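Slit lamp bulb keeps dimming after a few patients

Posted in Exam Lane Equipment

Lindalva Siqueira
We have a Bevbridge slit lamp in our second lane, bought used in October. It works fine first thing, but after 5 or so patients the light drops to maybe half. If I switch it off over lunch it comes back to normal. I have replaced the bulb twice, both times with the Okow halogen our supplier sends. Contacts were cleaned with alcohol. The seller's service company wants $104 just to come out and look. Is there anything else I can check first?

3 replies

Marcelino Pimentel
Check the brightness dial before you pay anyone. On the older table-mounted units the track inside the dial wears out and gets worse as it warms up. Wait until the light goes dim, then turn the dial slowly from end to end. If it flickers or jumps at one spot, that is your problem. The part was $33 when I ordered one from Barbosa, and it took 11 days to come. Unplug the power supply before you open the base. There are two screws under the joystick plate and they strip easily.

Also look at the bulb socket. If the plastic is brown around the pins, replace that too.

Ronaldo Tavares
Ours did this. Got rid of it and went to LED.

Ademir Rezende
I would measure the voltage at the lamp plug when it is bright and again when it is dim. If it drops, the trouble is in the supply or the dial. If it stays the same, it is the bulb or the socket. Any cheap meter will do.

Make sure the bulb is the right wattage too. Some suppliers swap in a higher one and the transformer runs hot all day. The rating should be on the plate under the table. 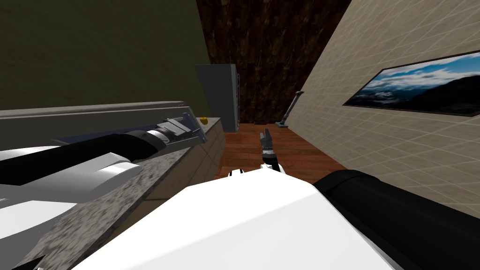
Simulated view, left arm along the counter

I have a Wuvis supply on my bench that came out of a similar unit. Send me a message with your model number and I can tell you if the plug matches.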